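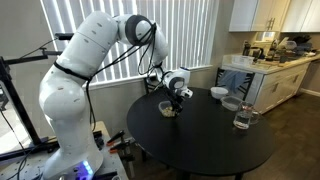
Week 2: Water in bread dough

Last week we looked at flour, and now we get to the part I love most - water! It sounds dull, I know, but change the water and you change nearly everything: how the dough feels in your hands, how fast it rises, how big the holes are in the crumb.

Bakers write water as a share of the flour weight. Take 1000 g of strong white flour and add 650 g of water, and you have a 65% dough. For a single small loaf, halve it: 500 g of flour to 325 g of water. The flour is always the 100, whatever else goes into the bowl.

When flour and water meet, two proteins (glutenin and gliadin) begin to link up as gluten. Kneading helps, but so does plain waiting. Try this at home: mix 2 small doughs, knead one, leave the other covered for an hour, then stretch a piece of each. The rested one is a lovely surprise.

Wholemeal flour drinks more, as bran soaks up water slowly. Add a splash extra and give it time before you judge it. A dough that feels sticky at first may be quite friendly twenty minutes later.

For next week: read the Plula handout on yeast, and bring your notes on the two doughs, with the room temperature if you can.

Related handouts
Week 1: What is in flour?
Week 3: Yeast and time
Salt: how much and when

Flomemham Evening Classes - Contact the course office - Back to top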